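Cuaderno de taller -- agosto, entrada de la tarde
Banco de textil pequeño, proyecto Erngate

Retomo donde lo dejé por la mañana. Teresa tenía razón con el ganchillo: si la pieza lleva una presilla arriba, la presilla se estira mucho antes que el cuerpo. Yo estaba convencida de que iba a ceder la costura del cuello y no, ni se inmutó. ¡Qué gusto cuando una muestra te lleva la contraria tan rápido!

Muestra A, algodón, aguja de 3, presilla de cadeneta simple: con 146 gramos colgados se alarga a simple vista y al descargar no recupera del todo. Muestra B, el mismo hilo, presilla con una vuelta de punto bajo encima de la cadeneta: aguanta 200 gramos y vuelve a su sitio. Con 264 ya se queda un poco floja, pero eso es una barbaridad para un muñeco que va a colgar de una mochila o de un cajón. Me quedo con la B sin pensarlo más.

Nota para Donal: las fichas que me pasaste llaman «lazo» a la presilla y «cinta» a la banda, y en la mitad de los casos al revés. He corregido las mías a mano. Por favor, a partir de ahora presilla = lo que cuelga, banda = lo que rodea. Si alguien de Drastcombe pregunta, igual.

Lavado. Programa corto, agua fría, dentro de una funda. El hilo blanco sale estupendo -- mejor que de la madeja, diría yo, más esponjoso. El rosa no ha soltado nada en el paño testigo, y mira que le tenía miedo. Las orejas hay que colocarlas con los dedos nada más sacar la pieza, y luego no tocarlas. Si se secan torcidas se quedan torcidas y hay que volver a mojar (me ha pasado con dos).

El secado es lo que más me ha entretenido hoy. El tendedero de varillas marca el punto, eso ya lo sabíamos. La pinza de madera también, y además deja un surco en la banda que tarda en irse. Las de plástico muerden menos si se coge solo la presilla, y con un cordón fino se puede colgar la pieza lejos de la pared, que le dé el aire por todos lados. He hecho el cordón de 20 cm y sobra la mitad, pero prefiero que sobre.

Las piezas de casa también cuentan, que para eso empezamos esto: lo que funciona encima de una cama con una sábana de ositos y conejitos tiene que funcionar en el banco. Una pinza verde, un cordón blanco, una caja donde dejar el muñeco y poco más. Me encanta lo poco que hace falta.
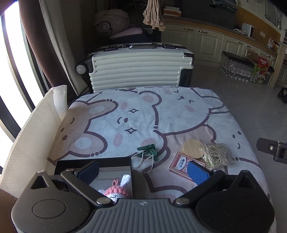
Sobre los ojos: cerrados y bordados, siempre. Los de botón de seguridad quedan graciosos, pero pesan, tiran del punto de la cara y con el lavado acaban mirando cada uno a un lado. Tres puntadas de hilo oscuro, rematadas por dentro, y la cara no se deforma. Teresa los hace en un minuto; yo tardo bastante más y me salen con cejas.

Pendiente:
- repetir la B con el hilo de Naseri, que es más retorcido
- probar relleno menos apretado en la cabeza
- pedir pinzas pequeñas, las grandes no entran bien en la presilla
- pasar las fichas a limpio (Donal, las tuyas también)

18:40. Dejo la última muestra colgada junto a la ventana. Mañana la peso en seco antes de tocar nada.

Compartido 20 veces · 3 comentarios

Teresa P.: Las cejas le dan carácter, no las quites. Para la presilla prueba a entrar con la aguja por la hebra de atrás, queda más redonda.

Donal Costello: Recibido lo de presilla y banda. Tengo las fichas a medias, las subo cuando termine las de Erngate.

lanasymas: ¿El peso lo dejáis colgado mucho rato o es cargar y quitar? Yo noto que el algodón cede sobre todo de noche.

Drostico, taller textil · Contacto · © Drostico · Volver arriba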